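Print this message | E-mail this message to a colleague

Drernard Library Network: Staff and Members List
Subject: Re: Proposed changes to interlibrary loan periods
From: Oisín Noonan, Office of Shared Collections
Date: February 18, 2023

Dear colleagues,

Thank you to the member libraries that have written to this office regarding the proposed changes to interlibrary loan. I am replying to the list as a whole, as several of the questions overlap. The message from the Hegarty branch sets them out most fully and is quoted here.

> The draft policy states that the loan period for borrowed items
> will be extended, but it does not say when the period begins. At
> present we count from the day the item leaves the lending library.
> For our patrons, who are served by the slower of the two van
> routes, this can mean that a good part of the loan has passed
> before the book is on the hold shelf. We would also ask whether
> renewals will still require a telephone call to the lender, and
> whether the new rules will apply to local history material, much
> of which our branch would prefer not to send out at all.
>
> Lending Desk, Hegarty

On the first point, the loan period will begin on the day the item is checked in at the borrowing library. The standard period will be 4 weeks. Transit time in either direction will no longer be counted against the patron. Lending libraries should therefore expect their items to be away somewhat longer than in the past and should take this into account when deciding what to make available.

On the second point, telephone renewals will end. A borrowing library may renew an item through the shared catalog up to 2 times, provided that no patron of the lending library has placed a hold. If there is a hold, the catalog will refuse the renewal and print a recall notice. Staff are asked not to override a refusal at the desk. Where a patron has a pressing need, such as a course deadline, the borrowing library may write to the lender directly, and the lender's decision is final.

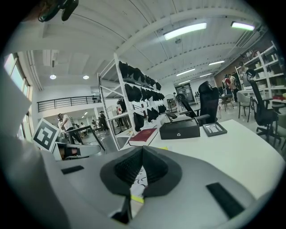 On the third point, local history and other special material remains under the control of the holding library. Each library may mark an item as available for general loan, for use inside the borrowing library only, or not available. Items that carry no mark will be treated as available for general loan. The Ternau and Hegarty branches hold 191 titles between them that are currently unmarked and were bought with local history funds. This office will send each branch its own list, and we ask that the marks be entered before the policy takes effect in June.

A related question came from Vernisberg concerning books with fragile bindings. The present rule asks the lender to wrap such items and to include a paper slip describing their condition. That rule is unchanged. The slip should be written at the time of packing, signed by the person who packed the item, and kept with the book for the whole of the loan. When the book is returned, the slip is to be compared with the item and kept at the lending desk until any question of damage has been settled.

Members should also note the following with regard to charges. No library in the network may charge a patron for requesting an item from another member. Replacement charges for lost items will be set at the price recorded in the catalog. Where no price is recorded, the lender and borrower should agree on a reasonable sum. If they cannot agree, the matter may be referred to this office.

The annual limit on outgoing loans will be raised to 800 items for each member library. A library that reaches the limit may continue to lend if it wishes, but it will not be required to do so. Requests that cannot be filled will pass to the next library holding the title.

Further comments on the draft should be sent to this office in writing and should refer to the relevant section of the policy. Comments already received do not need to be sent again.

Respectfully,

Oisín Noonan
Office of Shared Collections
Drernard Library Network

Last updated: the same day, to correct the section on renewals

Print this message | E-mail this message to a colleague

Reader comments

Lending Desk, Ternau: We have not received our list of unmarked titles. Will it come by e-mail or in the van?

O. Noonan: By e-mail, to the address on file for each lending desk.

Vernisberg Reference: Please confirm that "inside the borrowing library only" permits photocopying by staff.

hegarty_desk: Thank you for the answer on transit time. Our patrons will be pleased. We would still like to see the recall notice wording before it goes into use.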